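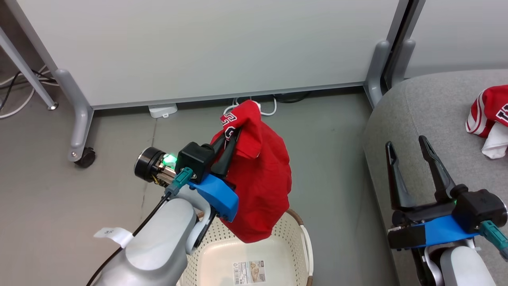
VONORLEY, April 14, 2025 – Kiltico, the sports kit laundry and lending service, is opening a collection scheme for used football, hockey and basketball shirts. Households, clubs and schools in Vonorley can hand in shirts they no longer wear, and Kiltico will wash, sort and mend them before lending them to teams that are short of kit.

The scheme is called Kivi. It was tried out on a small scale from January with 2 clubs, which between them handed in 204 shirts. Kiltico now wants to collect 1,000 by the end of the season.

Anyone taking part will be lent a plastic laundry basket with holes in the sides, so that air can get to the shirts while they wait. Kiltico has 400 baskets to lend. When a basket is full it can be brought to the Kiltico counter in Skandix Yard, or a collection can be booked by telephone. Baskets should be returned with the shirts in them. Bags will also be accepted, but must not be tied shut if the shirts are damp.

Shirts of any size and colour are welcome, with or without names and numbers on them. They do not have to be washed first. Kiltico asks only that people look over each shirt before it goes in the basket, turn the sleeves the right way out and take off any pins or badges. Red shirts should be kept apart from white ones where possible. Shirts that are both red and white, a common sight in the town, can go in with either, and staff will wash them on a cool setting.

"Most of these shirts spend the summer over the back of a sofa or at the bottom of a wardrobe," said Sabina Weerakoon of Kiltico. "We would like people to go round the house, pick them up and put them in one place. It is a quarter of an hour's work."

Printed lettering is the part of a shirt that wears out first, and the trial showed that much of the damage is done in the tumble dryer. Kiltico will line-dry everything it takes in. Where letters have started to lift they will be pressed back down, and where they are past saving they will be removed. Shirts that are too worn to lend will be cut up for cleaning cloths.

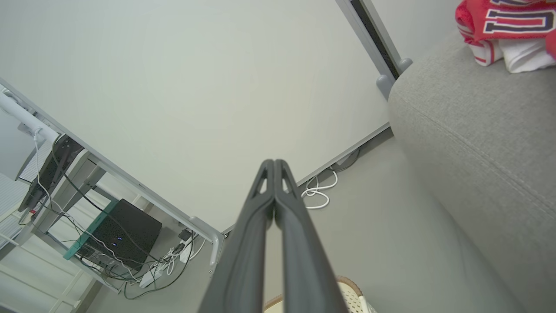
Gediminas Vītola said he had expected his children to object when the old shirts were gathered up, and that in the end it was he who took one back out of the basket. He added that he would have liked a list of what could go in besides shirts, as he had shorts and socks left over and did not know what to do with them.

Kiltico confirms that shorts and tracksuit tops will be accepted from the opening day. Socks, boots and shin pads will not.

Teams wishing to borrow shirts should apply in writing, giving the sizes needed and the length of the loan. A full set can be borrowed for one season at no charge. Single shirts are lent for up to four weeks. Borrowers are asked to wash shirts inside out and to keep them out of the dryer.

The Skandix Yard counter is open in the mornings and early evenings. Baskets can be picked up there from today and are limited to one for each household. Clubs and schools may ask for more.

Enquiries about collections: Shafiq Wanigasekara, Kiltico, Skandix Yard, Vonorley.
Enquiries about loans: Tariq Talpur, at the same address.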